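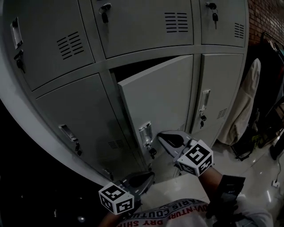 Gray metal lockers with keys in the doors.

Public Libraries Should Offer Day Storage

The Cirkmont Library District will decide this spring whether to keep day lockers in its plans for the Eller and Cotama branches. The proposal has drawn little public comment, and most of what has been received concerns cost. The district should adopt it in full.

A public library is open to every resident, yet its rules assume a visitor who arrives with a book bag and leaves within the hour. Many do not. Night-shift workers come straight from their jobs. Students travel between two campuses by bus. People without stable housing carry what they own. Under the current policy, bags over a certain size may not be left unattended, and a patron who needs the restroom must pack up and surrender a computer station for which others are waiting.

The Eller branch recorded 2,752 visits in April. It has 22 public computers and no place to put a coat. Staff members are regularly asked to watch belongings, a duty they are told to decline.

Opponents raise two concerns. The first is security. Lockers assigned for the day, opened at closing time and inspected under a posted policy, present no greater risk than the unattended bags now found under tables. The second is expense. The estimate before the board is $1,420 for each branch, including installation. The district spent almost as much last year replacing signs that tell patrons what they may not bring inside.

A fee has been suggested. The district should reject it. Even a small charge would turn away those with the most to carry, and collecting it would take staff time. A returned key is sufficient.

The Esteves branch, which serves 744 cardholders, was left out of the proposal on account of its size. It should be added. Residents of a small neighborhood carry bags too, and the bus to Esteves runs once an hour.

The board will take up the matter at its Thursday meeting. Written comments are accepted at any branch desk until noon that day.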